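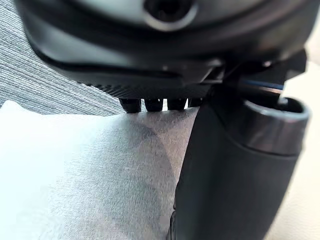 Fingertips down at the cloth.

I have owned the cream sofa for five years now and I still get asked, by pretty much everyone who comes through the door, whether I'm out of my mind. A cream sofa! With tufts! In a house where people eat toast wherever they happen to be standing! I know, I know. But I loved it the minute I saw it at Ivwood, back when we'd first moved to Storcombe and were still sitting on a pair of garden chairs with a box between them, and I have loved it ever since, through two rounds of flu, one glass of plum juice and a birthday cake that I would prefer not to go into.

Anyway, April came along and with it that low sunshine that gets in under the blinds and shows you everything you've been happily ignoring since October. So I gave up a whole morning to the living room, mostly to the sofa and the cloths that live on it, and as a few of you wrote in after the linen closet post wanting more of the same (bless you, you are my people), I'm putting down how it went.

First, the throws. I keep four of them in this room, and before I do anything else they all come off and go outside for a good shake over the railing. I used to shake them indoors, which I'm a little ashamed of. Then I go over each one with my palm flat, pressing lightly, feeling for the crumbs and the bits of grit that hang on in the weave. Hands are so much better at this than eyes are. You can stare at a piece of cloth all day and think it's fine, and then you run your fingers across it and there's half a cracker in there.

Two went straight in the wash. One only needed airing. The last is the heavy one my friend Seul-gi Ji wove for us, which she calls Tak (all of her pieces get names, and no, she won't tell me what this one means), and Tak doesn't go in any machine while I'm alive. Tak gets a cool soak in the bathtub with a capful of wool wash, a long patient squeeze, and a rest flat on towels for as long as it wants. Last time that was the better part of two days and we all had to shower at the gym, so plan ahead if yours is a thick one.

Then the sofa itself. If you've never lived with tufting, here is what you need to know: every dip is a pocket. Everything that falls on the seat rolls downhill into the nearest one and stays there till you go and get it. I start at the back, top row, and work down and toward the front edge, so whatever I knock loose lands on a part I haven't done yet. I use the small soft brush on the vacuum with the suction turned low, and between rows I go in with a dry paintbrush, a fat cheap one from the hardware store with the bristles cut down to a stub. I press the fabric gently apart with one hand and flick with the other. It's slow. Put the radio on. I got through an entire program about lighthouses and half of another one about soup.

For the marks I have gone back and forth over the years. I had a long love affair with a spray called Tender, which smelled like a fancy hotel and which I'd have put on my cereal, but I found that it left a faint ring if I used even a bit too much, and on cream a ring is worse than the mark was. These days it's lukewarm water with a few drops of plain dish soap, a white cloth wrung out until it's barely damp, and dabbing. Always dabbing. My mother scrubbed everything she ever owned and I had to train it out of myself. I dab from the outside of the mark in toward the middle, then again with clean water, then I press a dry towel on it and lean there for a while like I'm listening for a heartbeat.

Try it somewhere hidden first, please. I do mine low down on the back where it faces the wall. Check your label too, as some fabrics don't want water anywhere near them, and in that case all of the above is no use to you and you should follow the label and not me.

My neighbor Na-rae Na stopped in around the time I was on the third row and sat on the floor to keep me company. She has a brown leather couch and wipes it with a cloth in under a minute, and she was quite smug about it. She did bring almond cookies though, which we ate on the carpet, leaning well forward, like children who've been warned.

And speaking of the carpet. I was nervous about stripes. I thought a gray stripe would make the room look like an office lobby, and I kept the receipt in my purse for weeks. But it has turned out to be the most forgiving thing in the house! The lint disappears into it, and it gives me lines to vacuum along, which I find so soothing that I sometimes do it twice. I go with the stripes first and then across, and right up to the front of the sofa, where all the sock fuzz collects.

Seat cushions, if yours come off, should be flipped and swapped every time you do this. Ours don't, so I just make everybody move over. There is one end that everyone wants, the one nearest the lamp, and I've made a household rule that you can't sit there two evenings running. It's widely ignored. Still, the seat is holding its shape better than I had any right to expect.

By lunchtime the whole thing was brushed and dabbed and plumped, and I stood in the doorway admiring it with my sandwich held out over a plate. I was going to leave the throws off for a bit, just to enjoy all that cream, and then lost my nerve and put the clean one back within the hour. I fold it in thirds lengthwise, so the raw edge is tucked inside, and lay it along the seat where people really sit. It's much easier to wash a blanket than a couch.
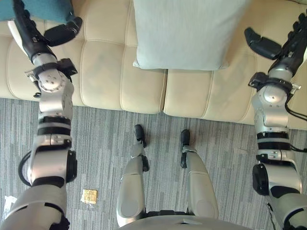
How often should a light-colored tufted sofa be vacuumed?

Once a week is plenty for most homes, with a slower going-over between the tufts every couple of months. If there are pets or small children on it every day, do the seat twice a week and leave the back for the weekly round.

I meant to tell you about the curtains as well, but this has gone on long enough, and they're still in a heap on the bed waiting for me to find the hooks. There were 12 when I took them down and I've got eleven in the dish. If you have a trick for getting old hook rust out of a curtain header, leave it in the comments, I would be so grateful. And Seul-gi, if you're reading, Tak is drying beautifully and sends its love.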